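Clultbridge

Home
About Us
Workshops
The Lending Shelf
Visit
Contact

About Us

Hi, and welcome! I'm Telma Insaurralde, and I run Clultbridge with my business partner Radosław Czerwiński (Radek to pretty much everyone, including his own mother when she calls the office line). We're a small company that helps people sort their stuff. Schools, clinics, toy libraries, craft rooms, the odd bike repair place with a screw problem. If you've got a lot of small things and they're all living in one big pile, we're the people you call.

I should say right away that we're not decluttering people. I like clutter! I like a drawer full of odd buttons. I just want you to be able to find the green one when you need it, and I want the next person to be able to find it too, even if they've never been in your building before.

How we got started

I taught first grade for a long time, and the thing I was known for, God help me, was my bins. I had a bin for everything. Crayon stubs, counting blocks, the caps that belonged to markers and the markers that had lost their caps. Other teachers would come in at the end of the day to borrow something and stand there going, "How do you know where anything is?" and the answer was that I didn't have to know. The kids knew. They put it all away in about the time it took me to find my car keys (which did not have a bin, and should have).

Radek came at it from the other direction. He spent his working life in parts rooms, first for a company that serviced elevators and later for a place that rebuilt vending machines. He can talk about shelf height for a whole lunch. We met at a furniture auction where we both wanted the same rolling rack, and he let me have it on the condition that I tell him what it was for. I told him. He had opinions. We went for coffee and he drew my classroom closet on a napkin, with the shelves in different places, and it was so much better than what I had that I was a little mad about it.

So I rebuilt the closet his way, and then we did the one next door, and then the school asked us to do the art room, and after that I had to decide whether I was a teacher with a hobby or a person with a company. I still miss the kids. I don't miss the lunch duty.

What we do

Most of our jobs start with a visit. One of us comes out (usually me, Radek if there's anything bolted to a wall) and we just watch for a bit. Where does the stuff come in? Who uses it, and where do they set it down when they're finished? People are always a little embarrassed about the pile and try to tidy it up before we get there, and I wish they wouldn't, because the pile is the most useful thing in the room. It shows me where everybody wants the bin to be.

Then we go back to our place and work it out on the tables. We try container sizes, we try how far apart things ought to sit, we try colors. After that we put together a kit, bring it over, set it up with you, and come back 3 weeks later to see what's gone wrong. Something always has! The labels were too high, or the bin by the door became the place for mail. We fix it and that's part of the price.

We also run workshops, both at our place and at yours. The grown-up one is called Koter, the one for little kids is called Vass, and yes, we get asked about the names all the time. They were the names of Radek's childhood dogs. He offered them up when I was stuck and the printer was waiting, and I've never had a better idea.

The tables

Our workroom is one long space behind the office with high windows down one side and not nearly enough outlets. The worktables are where I spend most of my day. We cover the tops with plain paper so that whatever we're trying out is easy to see, and so I can scribble on it when I get excited, which happens. The paper wrinkles, you smooth it out, it wrinkles again. I've made my peace with that.

A lot of what goes on back there looks very simple from the outside. A bin, a few pieces, some empty table. I love starting that small. If the first few things don't have an obvious home, a whole closet of them certainly won't.

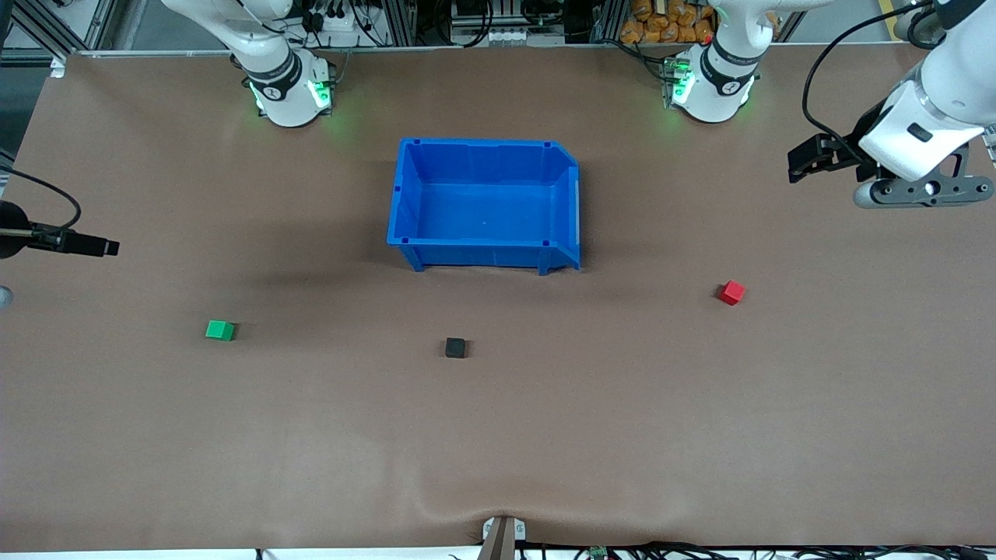 Blue bin, three cubes and a stretch of brown paper in the workroom.

That blue stacking bin is my favorite kind, by the way, and I'll happily bore you about it. The front wall is lower than the others and cut on a slope, the way picking bins are, so you can see in and reach in without lifting anything down. Radek knew them from parts rooms and couldn't believe I'd gone my whole teaching life using tubs with lids. Lids! I'll say it on our own About page where my former principal can read it: lids are where good intentions go to nap. If something gets used every day, leave the top open.

And the cubes, well, I'm fond of the cubes. Red, green, black, all close to the same size, so color is the only thing you have to think about. In the Vass sessions we'll spread a few blocks out on the table and ask the kids where each one should live. All together in the one bin? A bin per color? You would not believe the arguments. I had a four-year-old tell me very firmly that black goes by itself because it's "the night one," and you know what, that's a sorting rule. It's consistent, she could explain it, and every kid at the table could follow it. I've worked with office managers who couldn't give me as much.

The adults get a version of the same thing, only with their own stuff, and they take longer.

The Lending Shelf

This one's Radek's baby. We ended up owning so many containers that it seemed silly to have them sitting around between jobs, so we started letting people borrow them. The last time he did the inventory there were 424 on the shelves, everything from tiny trays for beads up to bins you could bathe a beagle in. You can take up to 4 at a time and keep them for a month. Try them out in your garage or your classroom, see if that size really works for you, and bring them back before you spend any money on your own.

Please rinse them if you've had anything sticky in them. Please also check them for your things! We have a shoebox of what's come back inside the bins. There's a very nice tape measure in it, and a single baby sock, and a house key on a purple ribbon that somebody must be missing by now.

We've lent to over 600 households and classrooms so far and we don't charge for it. There's a paper sign-out book by the office door. I know we could put it on a computer. Radek likes the book.

Who's who

I'm the one who answers the phone, so if you call you'll get me, probably slightly out of breath. I do the visits, the workshops and anything to do with schools. I'm also the label person. I have strong feelings about lowercase letters on labels for early readers and I'll send you my handout if you ask (or if you don't, a little bit).

Radek does the shelving, the measuring, the estimates and the van. He's quieter than me, but that's a low bar. If you're at the workroom and want to know whether something will fit somewhere, ask him and not me. I'm an optimist about inches.

For the bigger installs we bring in Jatier, a two-person carpentry outfit from down the street who've built every odd-shaped cabinet we've ever dreamed up. They also built our front counter, and they fixed the wobble in the long table after I'd spent a whole winter folding cardboard under one leg.

Things people ask us

Do you throw our stuff away? No. We'll set aside what we can't find a home for and you decide. If you want it gone we can tell you who around here takes donations, but we won't toss a single paper clip without your say-so.

Do we have to buy all new containers? Please don't! Bring out what you have first. Coffee cans are great. Cereal boxes cut on a slant are great. We've done whole supply rooms with what was already sitting in the basement.

Is our place too messy? No. I promise you it isn't. I have seen a craft room where the door only opened as far as my elbow, and we had a lovely time in there.

Will it stay tidy? Some of it will. The stuff you use the most will settle down first, and the things you touch once a year will wander off, and that's fine. Call me and we'll go find them.

Come see us

The workroom is open to drop-ins most mornings, and you're welcome to poke around, try things out on the tables and borrow from the shelf. There's coffee. If the front door's locked, come around the side and knock loudly, as we've often got the radio on.

Our next Koter workshop is on 22nd October and there's still room in it. After that we'll have a couple more before we close up for the second half of December, when Radek goes to see his family and I clean out my own hall closet, which I've been promising to do for longer than I'd like to put in writing. To save a spot, use the form on the Contact page or give me a ring, and bring along a bag of whatever's been driving you nuts.

Telma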